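Printing and Funding a Student Comics Anthology: Project Report

Background

Our group of three set out to write, draw, print and sell a short comics anthology within one semester. The finished book is called Stelleck and contains four stories over 32 pages, with a color cover and black and white interior. This report covers how we paid for it, how the pages were made, and what we would change.

We chose an anthology because each member wanted to draw. One long story would have meant dividing up the penciling, inking and lettering, and our drawing styles do not match well. The fourth story was written jointly and inked by whoever had time.

Funding

We took preorders for six weeks starting in September. The printer, Venton, quoted us a price for a run of 14 boxes or a smaller digital run. We took the digital run. The unit cost was higher, but we did not have storage for the larger order and did not expect to sell it.

By the close of preorders we had 219 copies spoken for. Most came from the table at the Latetholm zine fair, where we handed out a folded sample of the first story. Online orders were slow until the last week. We offered original pages as an extra for people who paid more, and these went faster than the plain copies.
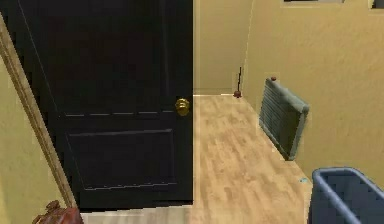

Page production

All pages were drawn on 11 by 17 board with a half-inch safe margin. Two of us inked with brush and one with technical pens. Scanning was done at 600 dpi in the library and took longer than planned – the large flatbed has to be booked, and each page needed cleanup afterward for pencil lines that had not fully erased.

Lettering was done digitally. We used Belkadi, a typeface drawn by a former student in our department, after two commercial fonts came out too thin in the test print. Balloon placement should have been settled at the thumbnail stage. In the second story we covered part of a background on five panels to make the dialogue fit.

The first proof had two problems. Page 19 was printed out of order, and the blacks on the cover looked brown. The page order was our mistake in the export. Venton adjusted the cover black and sent a second proof at no charge.
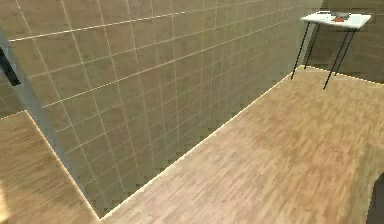

Results

The books arrived one week after the date we had promised. All preorders have been mailed or picked up. After printing, postage and envelopes we had a small surplus, which went toward the table fee for next spring.

Postage was the weakest part of the budget. We had priced it by the weight of the book alone and forgot the cardboard backing. A future group should weigh a complete package before setting prices, and should set the art deadline at least two weeks ahead of the scanning dates.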